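Avham Packaging Claims Set: README

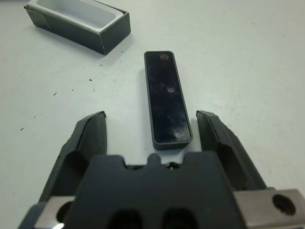

Open box with its white inner tray, black lid on the tabletop.

What is in it

781 records of claims made on retail packaging: "recyclable," "plastic free," "made with less," and so on. Each record has the wording as printed, the kind of goods, the country of sale, and our reading of whether the claim could be checked by an ordinary shopper. The text is in claims.csv. The ratings are in ratings.csv, one row per rater per claim, joined on claim_id.

What it is not

It is not a measure of how green anything is. We did no lab work. A claim rated "checkable" may still be false, and a claim rated "vague" may be true. People keep citing version 1 as if it ranked products, and we would like that to stop.

Where the claims came from

Kiều Đàm and Aldo Sorrentino copied most of them from store shelves in Sivumholm. Another 149 came from the Dikaris mail-order listings, where the wording on the web page does not always match the wording on the box. We kept the box wording when we had it. When we didn't, the source column says "listing," and I would leave those rows out of anything serious.

Ratings

Three raters: Thảo Nghiêm, Hòa Thái and Shireen Masilela. Labels are checkable, partly checkable, vague, and no claim. The raters gave the same label on 80 percent of the records. That sounds better than it is. A lot of the agreement comes from easy cases, such as a bare recycling symbol with no words next to it, which everyone calls vague. On claims about carbon, the three of them hardly agree at all, and a majority vote hides that. Please use the separate rows.

Known problems

- Cosmetics and small electronics are overrepresented. Food is thin.
- 24 records are near duplicates (same maker, same sentence, different size of product). They are flagged and have not been removed.
- The "material" column repeats what the maker says. Don't train a material classifier on it.
- Translations from Vietnamese were done by one person and not reviewed.
- The Tô rows use an older label guide, in which "partly checkable" did not exist.

Should you use it?

For studying how companies word these claims, probably. For scoring companies, no. For training a model to spot greenwashing, I have doubts, and the two attempts I've seen mostly learned to spot the word "eco."

Changes in version 2

Fixed broken accents in maker names. Dropped the overall score column, which had no good basis. Corrections are welcome if they come with the exact printed wording.

Maintainer: Shireen Masilela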